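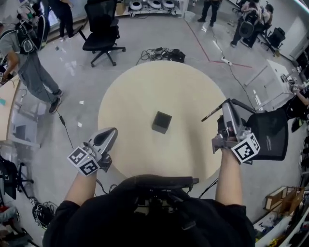
Moving alerts off email, part two

The first part of this covered why I stopped sending monitoring alerts to a shared mailbox. To recap briefly: the mailbox was collecting 700 messages a day, most of them pairs of "disk warning" and "disk recovered" from the same five hosts, and people had written mail rules to hide them. Two real outages went into those hidden folders last year.

This part covers the replacement, which is a small relay called Pitik sitting between the checks and the people. I run it on the machine named Cunha, which also holds the log archive. Cunha is old but has spare memory and its own power feed.

How it is put together

Each host runs the same check scripts as before. I did not rewrite them. A script exits with 0, 1 or 2, prints one line, and the wrapper posts that line to Pitik over HTTPS. Pitik keeps a table with one row per host and check. A new result is compared with the stored row. If the state is the same, the timestamp is updated and nothing is sent. If the state has changed, the row goes into a hold queue.

The hold time is 5 minutes by default. If the check returns to its earlier state inside that window, the change is dropped and a flap counter goes up by one. This removed most of the noise on its own. Backup jobs fill the scratch volume on the database hosts every night and then empty it, and under the old setup each of those produced two emails per host.

A few checks have a hold time of zero: the power feed, the outside DNS check, and replication on the billing database. I would keep this list short. Mine started at eleven entries and is now three.

Missing results

Silence was the weak point of the old system. A host that lost its network sent no mail, and no mail looked the same as no problem. Pitik marks a row stale when it has not been updated for three check intervals, and stale counts as a state change like any other.

The first version handled this badly. When the switch in the second rack was restarted, every row behind it went stale at once and the pager got one message for each. Custódio Abreu was on call and switched the pager off, then phoned me. I added a parent field to the host table after that. If the parent is stale or down, changes on its children are recorded but not sent. The parent field has to be filled in by hand. I looked at building it from the switch tables and decided the hand-written file was easier to trust. It changes maybe twice a year.

Storage

I keep state changes in SQLite and raw results in flat files, one per day, compressed after a week. The load is around 800 results a minute, and SQLite would cope with that, but I wanted to be able to grep the raw results without touching the live database. Write-ahead logging is on. Without it, the status page would sometimes block a write long enough for the wrapper to time out.

The wrapper timeout is two seconds with one retry. A failed post is written to a local spool directory and sent with the next run. Results carry the time they were made, so late ones do not overwrite newer ones. I got this wrong at first by comparing arrival times, and a host that came back after an hour replayed its whole spool as live changes.

Things I looked at and did not use

Dralotora does nearly everything described here and has a better status page. It needs its own agent on every host, and two of ours run an operating system it does not support. If you are starting clean, try it first.

Clulness groups alerts by similar text. In my test it put "replication stopped" and "replication started" in the same group. There is a setting for this, but I did not want to tune it.

Still open

Certificates are checked by a separate cron job and still send mail. Clock drift is not checked at all. The status page has no login and is limited by address only, which will need fixing before anyone outside the office network can use it.

The wrapper is a short shell script and I will put it up once I have taken the host names out of it. The relay itself needs more cleaning before I would want anyone else to run it.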